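Progress report to the Kabbaj Fund
Shared lounges at the Hinia residence
Prepared by Aicha Nasr, project lead
Period covered: March to June

Summary

The grant pays for refurnishing the shared lounges at the Hinia residence, which has 48 apartments. There are 4 lounges in the plan. Two are finished and open to residents, one is furnished but still waiting for curtains, and work on the last will start when the painters leave. Spending is within budget. We are asking for one small change to the cushion line, explained below.

Work done this period

The ground floor lounge was cleared in March. The old sofas went to the Litau reuse center, apart from one with a broken frame that had to be thrown away. The floor was cleaned and the walls were given two coats of off-white. Furniture was delivered in April and put together by the residence's own maintenance staff over two mornings. That saved the assembly fee we had set aside.

The second floor lounge followed the same order of work and took less time, mainly since the staff already knew the furniture. It opened in May.

The third floor lounge received its furniture at the start of June. The curtain fabric was cut to the wrong drop and has gone back to the supplier. Residents have been using the room in the afternoons anyway, and we see no reason to stop them.

Furniture

We kept to the style that residents picked at the planning meeting: round wooden tables in a light finish, chairs with thin gold metal frames, and white seat cushions. Loose cushions in a black-and-white floral print were added so that the rooms would not look too plain. The print was the most popular of the samples we passed around.
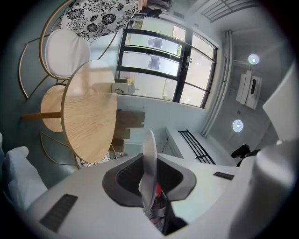 Residents asked for round tables for a practical reason. The old tables had square corners, and people using walkers caught on them when they turned. The pedestal base also helps, as there are no legs at the corners to get in the way when a chair is pulled in. One request was for a slightly higher table for card games. We have not found one in the same finish and will keep looking.

The chairs are light enough for most residents to move without help. Two people told us they would prefer armrests that come further forward. We have noted this for the last lounge and have asked Wida, our furniture supplier, what else they carry in the same range.

White cushions were a concern for the cleaning staff. We agreed to try them with removable covers and to look at the question again after the summer. So far the covers have been washed every second week. Several have come back with loose stitching along the zipper, and Wida has agreed to replace those at no charge.

Use of the rooms

The front desk kept a sign-in sheet for the two open lounges in May. It shows 306 visits. We have no figure for the old rooms to compare this with, but staff report that the ground floor lounge is now in use most afternoons, and before the work it was mostly used for storing folding chairs. The Tuesday-style coffee hour that used to be held in the dining room has moved there at the residents' request.

Budget

The assembly fee was not needed, and painting came in slightly under the quote. Delivery cost more than planned, as the third floor order had to be brought up by the stairs while the elevator was being serviced. Taken together, we have $3,000 left in the furniture line.

We would like to use part of this for a spare set of washable covers, so that the cushions do not have to be taken out of the rooms on laundry days. The rest would stay in reserve for the last lounge. Please let us know if this needs a formal request.

Next steps

The corrected curtains are due before the end of the month and will be hung by maintenance. Painting in the fourth floor lounge should be finished soon after that. The tables for that room are already in the storage area on the ground floor, and the chairs will be ordered once we have an answer on the armrests.

Copies of the invoices and the sign-in sheet are attached.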